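Girnier House – Residents' Meeting
Minutes, February 23, 2026

Present: Tineke Vandenberghe (chair), Mavis Ridgeway (notes), residents from both floors.
Apologies: the Kapoor flat.

1. Minutes of the January meeting
Agreed, with one correction. The figure for the boiler service should read 110, not 101.

2. Dark brown cabinet
Tineke reported on the sorting of the shared cabinet, which was agreed in January. The shelves are to be gone through one at a time. Small bottles and tubes are to be kept on the bottom shelf, where they can be reached without moving anything else. The chalk on the shelf boards was raised. Mavis asked that it be wiped off with a damp cloth and the boards left to dry with the door open before more is put in.

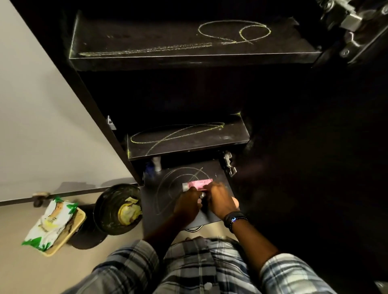 Who decides whether a half-used tube is kept or thrown out?
The person who bought it decides. If no name is on it after 13 days, whoever is on the cleaning rota may throw it out.

It was agreed that names should go on the base of bottles and near the crimped end of tubes. Caps are to be screwed back on before anything is returned to the shelf. Tineke will leave a marker pen and a roll of labels by the front door.

One resident asked for a basket so that small items would not fall over. Mavis had looked at one from Zunura but thought it too deep for the shelf. She will measure again before anything is bought.

3. Laying and standing
There was a short discussion on whether tubes should stand up on their caps or lie flat. Narrow ones may stand towards the back. Larger ones may lie down as long as they do not stick out and stop the door from closing. The hinges were also mentioned – Tineke will check that the screws are tight and report back.
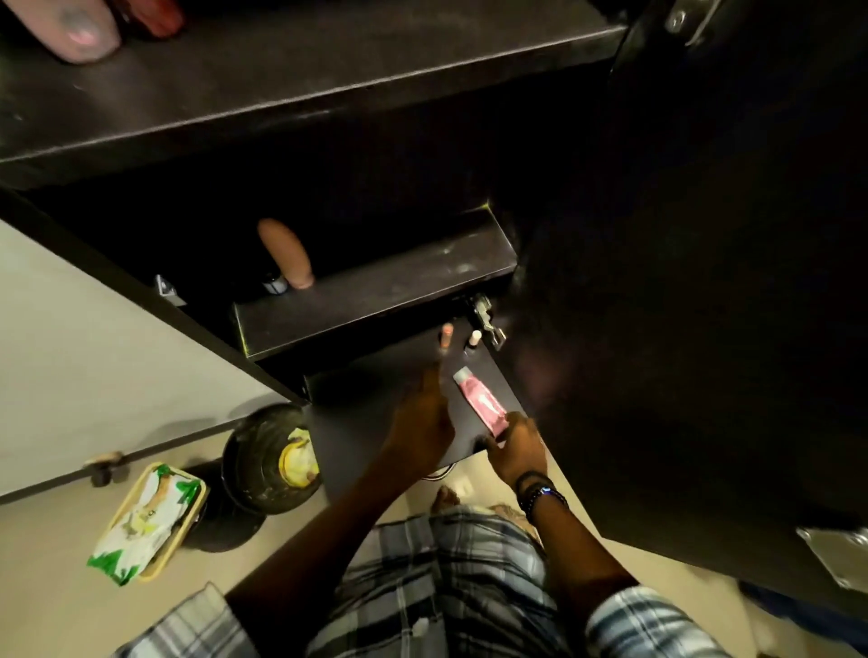
4. Repairs and money
The house fund stands at 2,000. Dunari have quoted for the outside light and the loose gutter bracket, and the quote was accepted. The work can be done while people are out, as no access to the flats is needed.

Mavis asked whether new shelf boards for the cabinet could come out of the same fund. The meeting felt the present ones would do. To be looked at again if any of them start to sag.

5. Actions
Tineke – pen and labels, hinge screws, reply to Dunari.
Mavis – shelf measurements, copy of these minutes to the Kapoor flat.
All – names on bottles and tubes.

6. Any other business
Bins are still being put out too early on the upper landing. Please wait until the evening before collection.
Next meeting to be held in flat 2, date to be put on the noticeboard.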